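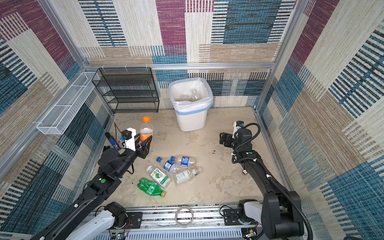 Comparing grippers on empty bottles

Test each gripper on the same bottles, crushed and whole. Set the jaws to open 6 mm wider than the bottle and start at 80 per cent of normal speed. Crushed bottles need a slower close. 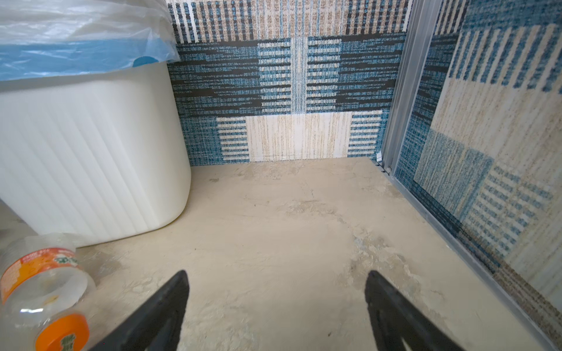
Check the wrist camera next. Ribbed or clear plastic gives glare, so lower the exposure before changing the lamp. Run the Grodari and Hedport fingers in turn, with 2 passes per bottle, and wipe the pads between sets.

Imtiaz Barua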